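Extension leads and power strips: using them, cleaning them, putting them away

A few notes from the Clanley workshop, mostly gathered while sorting out the bench and the kitchen at the same time. Sockets are for UK homes unless I say otherwise.
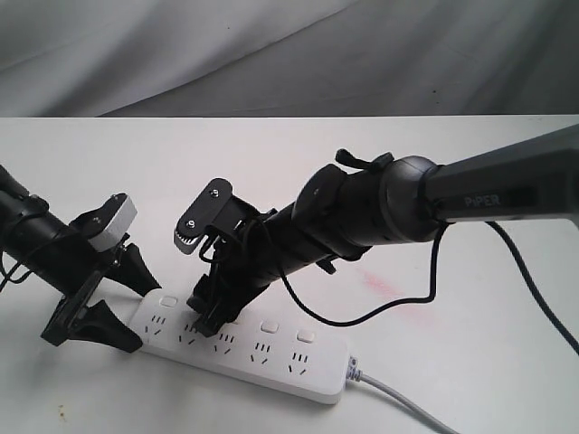

Most houses have more of these than they need, and the ones in use are often the oldest. It is worth getting them all out once a year and going through them on a clear table in good light. I do mine in December, before the tree lights come out of the loft and everything gets plugged in at once.

Checking them over

Unplug the strip at the wall first, then take everything out of it. Don't check a strip with things still running from it.

Start at the plug. Look for brown marks near the pins, a cracked case, or a cable that has pulled out far enough to show the coloured wires inside. Any of those and the strip goes out of use. If the plug is the sort you can open, check that the cord grip is tight and that the fuse is the right rating for the lead. The rating should be printed or moulded on the strip somewhere, usually on the underside. A lead rated at 13 amps takes a 13 amp fuse. A thinner lead may be rated at less, and it needs the lower fuse.

Run the whole length of the cable through your fingers. You are feeling for nicks, flat spots and places that have gone stiff. Flat spots come from doors and chair legs. Don't tape over damage. Tape works loose, and it hides the bad place from the next person.

Next look at each outlet. Discolouring, a melted edge or a smell of fish or burnt plastic means the contacts inside have been getting hot. A plug that drops out or wobbles means the contacts have gone slack, and slack contacts are what make the heat. There is no repair for either at home.

Last, give the strip a gentle shake. If something rattles, bin it.

Cleaning

Kitchen strips collect a film of grease, and workshop strips collect dust that sticks to it. White ones show it soonest, though the dark ones are just as bad.

With the strip unplugged, brush the outlets with a dry, soft paintbrush. A one inch brush is about right. Hold the strip upside down while you do it so the dust falls out and doesn't go further in. A vacuum cleaner with the brush attachment does the same job faster.

For the case, wring out a cloth in warm water with a drop of washing-up liquid until it no longer drips, and wipe along the strip, keeping off the openings. Go over it again with a cloth wrung out in plain water, then dry it with a tea towel. For the grooves round the switches I use a cotton bud, barely damp.

Leave it overnight before plugging it back in. Don't put it on a radiator or in the airing cupboard to hurry it up.

Things not to use: spray cleaner straight onto the strip, bleach, white spirit, or a metal skewer for picking bits out of the holes. Old plastic that has yellowed will stay yellow.

What to plug in, and what not to

The usual limit for a 13 amp extension is around 3,000 watts for everything on it together. The number of outlets has nothing to do with it. A strip with six outlets has no more to give than one with two.

Small things add up to very little. A radio, a lamp, a phone charger and a laptop will hardly trouble it. Anything that makes heat is different. A kettle on its own can use nearly the whole allowance, and so can a fan heater. These go straight into the wall:

Kettle
Toaster
Fan heater or oil-filled radiator
Washing machine and tumble dryer
Microwave
Air fryer

In the workshop I would add the heat gun and any large saw or compressor. If a tool has to be used away from the wall, use a single heavy lead of the proper rating, and nothing else on it.

Don't plug one strip into another. If the first one doesn't reach, buy a longer one. If you find you need two strips in the same corner all year round, get an electrician to put in another double socket. Nandini Namboodiri did ours, two in the kitchen and one over the bench, and it took her a morning. We got rid of three leads as a result.

Where to put it

On the floor is fine in a dry room, provided the strip is not under a rug, behind a curtain that touches it, or where people walk. Cable under a rug gets warm and gets trodden on.

In a kitchen keep it well away from the sink and hob. The worktop is a poor place for it in any case. Ours used to sit beside the bread bin and got crumbs in every outlet.

At a desk, the best place is fixed under the back edge, out of the way of feet. Many strips have keyhole slots on the back for hanging on screws. To get the spacing right, lay a strip of masking tape along the back of the unit, press a pencil through to mark each slot, then peel it off and stick it where the screws are to go. Drive the screws into the marks and leave the heads standing proud by a few millimetres. Try the strip and turn them a quarter turn at a time until it sits snugly.

If there are no slots, use a plastic bracket or a cable tray. Don't drill through the case, and don't put screws through anything that has wires in it.

For a workbench, mount the strip on the front of a shelf above the bench, or along the wall behind. Lying flat on the bench it fills with sawdust, and sooner or later something is spilled on it. Outlets facing forwards or slightly down stay a good deal cleaner than outlets facing up. Leave a hand's width between the strip and the vice.

Bulky plugs

Chargers and adaptors with a large body cover the outlet next door. Before buying anything, try them in a different order. The bulkiest usually goes at the end, hanging over, and some can be put in so the body lies across the strip and not along it. It depends which way the outlets are turned.

If that fails, look for a strip with wider spacing, or one with outlets set at an angle. The Kurup one we have in the back room has them spaced far enough apart for two big chargers side by side, and it was not much dearer than the ordinary sort.

When you push a plug in, keep the other hand flat on the strip so that it doesn't slide. When you take it out, hold the body of the plug and pull straight. Rocking it from side to side is what slackens the contacts. If a plug is too stiff for your fingers, or for somebody with sore hands, you can buy plugs with a loop handle moulded into the back.

Labels

A label on each plug saves a lot of crawling about. I have tried several kinds.

Masking tape folded over the cable close to the plug, written on in biro, is cheap and lasts more than a year indoors. Bread bag tags are the right shape but they slip off thick cables. Printed labels look smart but the glue gives up near anything warm. Coloured tape is no use unless you remember what the colours meant.

Write the name of the thing and the room it lives in. "Lamp" is no help when there are four lamps.

Label the strip as well. I put the length, the maximum watts and the month I last checked it. Write it on the underside, or on a tag on the cable.

Winding and storing

Wrapping a cable tightly round the strip looks neat and ruins it. The cable bends hard at the same two places each time, and the spot where it enters the case takes most of the strain.

Lay it in loose loops about the size of a dinner plate. Let each loop fall the way it wants to go. If it twists into a figure of eight, leave it as a figure of eight. Hold the loops with a strip of hook-and-loop tape, or an old trouser belt for the long outdoor ones. Rubber bands perish and stick.

Hang them up if you can. A row of Shaker pegs does very well. At the Drukinard house there was a row of seven along the back of the cellar door and no lead was ever lost. In a drawer, give each one its own bag or a cardboard tube, or they will knot together.

Cable reels are another matter. Unwind a reel all the way before using it for anything that draws much power, even if you only need the first yard. The cable heats up while it is coiled and the heat has nowhere to go. For a table lamp it hardly matters, but the habit is a good one.

Don't store leads in a damp shed over winter. If you have to, use a plastic box with a lid that clips. I have a Jenel one – the long shallow kind – which holds all the garden leads flat.

When to throw one out

Any of the faults in the first section. Any strip that has been wet inside. Any strip that came with the house and has no rating marked on it. Surge-protected strips wear out too, and most have a small light to show that the protection is still working. Once that light has gone out it is an ordinary strip, and I would not leave a computer on it.

Before it goes, cut the plug off so that it can't be picked up and used by someone else. Make sure it is unplugged first. Put the cut-off plug in the same bag. The fuse can be kept if it is sound, and a small jar of spare fuses, 3 amp and 13 amp, is handy to have on the shelf by the meter.

Leads don't go in the household bin. Take them to the small electricals container at the tip, or ask at a shop that sells them.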